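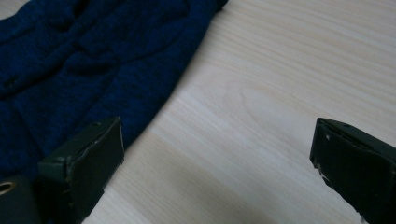

Fold it on the bed like everyone else, a reader wrote under the January gallery, a table only makes the sleeves slide off the side. The comment drew 34 replies, most of them in favor of the bed.

The table stays in use on these pages. A mattress gives under the hand, so the fabric sinks where it is pressed and the hem line wanders. On a flat top the edge of a knit can be set against the edge of the wood and checked by eye. Sleeves that slide are a matter of table width, and a small garment will fit most tables with room to spare.

The subject of the gallery is a blue knit with a heathered yarn. Small knits are harder to fold square than large ones. There is less fabric to average out an error, and a thick ribbed edge takes up a larger share of the total length.

Share 97 – Comments 5

GETTING THE KNIT OPEN

A bunched knit should be opened from an edge. Find a ribbed band first. Ribbing is firmer than the body fabric and shows which way the stitch columns run, and once that direction is known the rest can be turned to match. Pulling on the body tends to stretch one area and leave the crease where it was.

Buttons and snaps come next. A fastener caught inside a fold leaves a bump that carries through every layer above it, and in a stack of five or six pieces the bump is enough to tip the pile. Locate each one and turn it to the outer face. On dark yarn a dark fastener is easy to miss by eye, so run a thumb along the band. 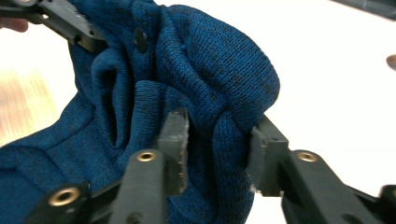
Ribbed edge curled on itself, with a dark round button or snap near the top. Heathered blue knit.

The color difference between raised folds and creases is useful. Under even light a flat knit reads as one tone. Any strip that stays darker than its surroundings is still folded under, or has a second layer beneath it. With navy the difference is small, and a lamp placed low at one side of the table brings it out.

TWISTS

A twist is different from a crease. A crease goes away under the palm; a twist moves along and comes out somewhere else, usually at the hem. To remove one, hold the fabric at a single ridge, lift until most of the weight hangs free, and let it turn. Then lower it hem first. Shaking is faster but lengthens the shoulders of a soft knit over time.

The Vuselex care sheet that many readers keep taped inside a closet door gives the same order: edge, fasteners, twist, then smoothing. It also gives a pressing step, which is left out here. Pressing flattens the stitch and is only needed if a crease has been stored in for a season.
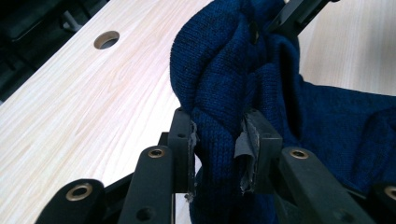 Navy knit in twisted folds over the pale tabletop, round hole at upper left.

A cable hole in a desk or table is a minor hazard. Loops of loose yarn can hook on a rough rim. Work on the other half of the top, or put a cap in the hole. The caps sold by Rarkham fit the common sizes and sit close to flush.

SMOOTHING AND FIRST FOLD

Lay the garment lengthwise, hem toward the front edge of the table. Smooth from the middle outward with both hands moving at the same rate – one hand working alone drags the center line to its own side. Stop when the side seams are parallel. A hem that flares a little will not come straight, and forcing it puts a ripple higher up.
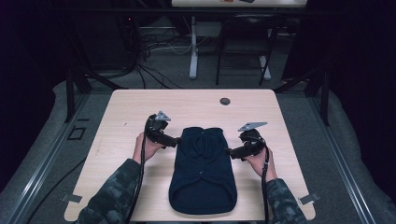
From this position there are two usual folds. The long fold brings one side over to the other along the center line and suits a drawer with the pieces filed upright. The cross fold brings the hem up to the shoulders and suits a shelf. Fasteners near the center line favor the cross fold, which keeps them off the crease.

Fold in halves when possible. Thirds look neater from the front of a shelf but put three layers at one side and a step at the other, and a thick knit shows the step clearly.

Readers in the Tapley thread asked for drawer sizes. For upright filing, the Zemville dividers set to the second notch hold a small knit without squeezing it. Leave enough slack to pull one piece without lifting its neighbor.

The next gallery covers cardigans, including the ones with shawl collars.

Shares 70 | Post a comment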